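Skilosico Overhead Picking Package – planning and ordering
Ceiling-mounted arm, gripper and camera for light, flexible retail packaging

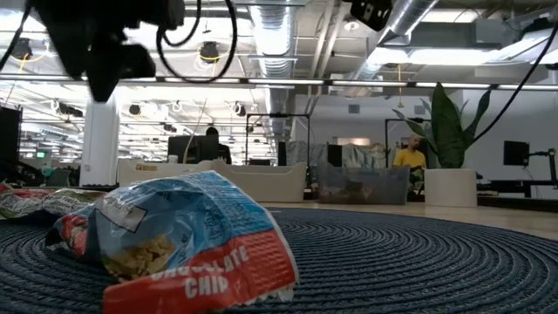

Stumdale wrote to us in January to say that the quote was easy to read and the arm was the smaller part of the spend. Their ceiling survey, extra lighting and the hours needed to assemble a sample set came from a different budget line, and they would have liked to see all of it on one page before asking for approval. The notes under "Budget outside the quote" were added for that purpose.

Overview

The Skilosico Overhead Picking Package is supplied by Jinik to sites that need to pick snack bags, pouches and similar soft packs from a flat surface below the arm. Mounting from above leaves the floor around the work surface clear for people and carts. The package is intended for product trials, packaging evaluation and low-volume sorting. It is not rated for washdown areas, freezers or outdoor use.

Soft packs are slower to pick than cartons. The film folds, the contents shift, and the printed face may be partly hidden when the pack is lying at an angle. Foil linings reflect ceiling light back toward the camera. Buyers who have only priced carton handling should expect a longer setup period and a lower pick rate, and should leave room for both in the plan.

What is supplied

Arm with inverted mounting plate
Two-finger gripper with one set of fitted pads
One set of spare pads
Camera module with ceiling bracket
Cable set with clips and strain relief
Controller, supplied for floor or under-bench placement
Operator software, single-station license
Installation drawings for the site's structural contractor

What is not supplied

Ceiling steelwork or any structural frame
Work surface, rug, mat or tray
Monitor, keyboard and operator desk
Supplementary lighting
Guarding, floor marking or presence sensing
Test packs

Main specifications

Mounting: inverted, overhead
Gripper opening, maximum: 160 mm
Payload at gripper, including pack: 500 g
Mounting height, reference installation: 1924 mm from work surface to mounting plate
Anchor points: 4
Suitable packs: pillow bags, flat pouches, gusseted bags, light sachets
Unsuitable packs: open containers, glass, loose product, anything with a sharp edge

The payload figure applies across the full working area with standard pads. It drops with long-finger pads, and the reduced value is stated on the pad data sheet. Pack size and gripper opening should not be compared directly. A bag wider than the opening can often be lifted by a seam or a raised fold, while a smaller bag that is tightly filled and has no loose film may not give the pads anything to close on. Send samples if there is any doubt.

Ceiling and structure

Exposed ceilings are generally the quickest to work with, as the installer can see the structure before drilling. They also bring obstructions. Ductwork, cable trays, light fixtures and hanging power reels must all be drawn on the survey form with their lowest points marked. The arm needs clear space above the shoulder joint as well as below it, and this is the dimension most often missing from the forms returned to us.

Suspended tile ceilings cannot carry the arm. In that case a freestanding frame is required, and the frame takes up floor area that the overhead mount was meant to save. Price both layouts before deciding.

Cables must be secured along their full run. A loop is required at the arm for movement, and it should be checked at both ends of travel for contact with the gripper, the camera bracket and any nearby column. The camera cable should leave the ceiling on a separate route from the arm cables.

Work surface

The surface under the arm affects results more than most buyers plan for. A plain, dark, matte surface gives good separation from pale packaging. Dark packaging may need the opposite. Textiles such as woven rugs and felt mats hold a light bag in place while the pads close, and they allow the fingertips to press down slightly without a hard stop. They also collect crumbs and shed fiber, so allow for replacement.

Hard surfaces such as steel or sealed concrete are easier to clean. On these surfaces the lighter bags tend to slide ahead of the fingers, and a lip or shallow tray is recommended.

Surfaces with strong concentric or striped patterns are acceptable for general picking. They should be included in the calibration images so that the software learns them as background. If the surface is replaced with one of a different pattern, repeat the calibration.

Lighting

Long fluorescent fixtures are common in offices and labs and give enough light for the camera in most rooms. The usual fault is glare from foil and glossy film. Diffusers over the nearest fixtures correct most of it. Where there are windows, note their direction on the survey form, along with the time of day when the trial will run. A layout approved at 9 a.m. may behave differently in late afternoon.

Operator position

One monitor is needed for daily use. It may stand on a desk or be carried on a mounting arm at a workbench. The operator should be able to see the work surface directly from the seat, and the stop button must be within reach of that seat.

The package can be installed in an open-plan room with other desks nearby, subject to the site's own risk assessment. Sound level is low. The assessment must cover people walking under or beside the arm, and storage bins and plants should be kept outside the marked area. Jinik does not carry out the assessment and does not sign it.

Test packs

Order test packs early. Use the real product in its real film, bought from the same source as the stock that will be handled later. Empty bags stuffed with paper give misleading results, as the weight sits differently and the film does not tighten in the same places.

A useful set contains flat, creased and crumpled packs, with the print facing up on some and down on others. Include packs with the brand name partly folded under if the software will be asked to identify the product. Bags should be retired once the film is torn or the seam has opened. Keep a tally of what is used, as this is a running cost and it continues after the trial if new flavors or pack designs are added.

Budget outside the quote

Jinik's quote covers the supplied items, delivery and commissioning. The following are paid for separately by the site.

Structural survey and steelwork. The largest variable. Obtain a written price before placing the order – drawings can be released to your contractor once a quote has been issued.

Electrical work. One dedicated outlet at the controller. Overhead outlets on coiled cords are not accepted as a supply for the arm.

Lighting changes. Often limited to diffusers.

Work surface and replacements. Low cost, but recurring.

Operator time. The first weeks need a person at the station for most of the day. After that, part of a shift is normal.

Pads. The standard pads are a wear item. Foil edges and heat-sealed seams cut into the contact face, and the spare set should be treated as stock for the first quarter.

Site visit. A planning visit is charged at $1,924 and is credited in full against an order for the package. Sites that return a complete survey form with photographs and a ceiling drawing do not normally need one.

Options

Long-finger pads, for deep trays. Reduced payload.
Soft pads, for thin film. Shorter service life.
Second camera module with bracket, for low-angle views.
Additional software station.
Nedeljković cable carrier, for installations where a free loop would touch ductwork or a column. This item ships directly from the manufacturer and may arrive before the arm. It should be stored flat.

Options can be added after installation, with the exception of the cable carrier, which needs a different mounting plate.

Lead time and ordering

Lead time is confirmed on the order acknowledgment and starts when the signed ceiling drawing is received. Orders sent without a drawing are held. Commissioning is booked once the anchors have been load-tested by the contractor and the test record has been sent to us.

For sample evaluation, send packs in an outer carton with enough space that the bags are not pressed flat in transit. Mark the carton with the quote number. Tested packs are not returned.

Survey forms, pad data sheets and installation drawings are available from the Jinik sales desk on request. Please state the package name, the type of ceiling and the heaviest pack to be handled.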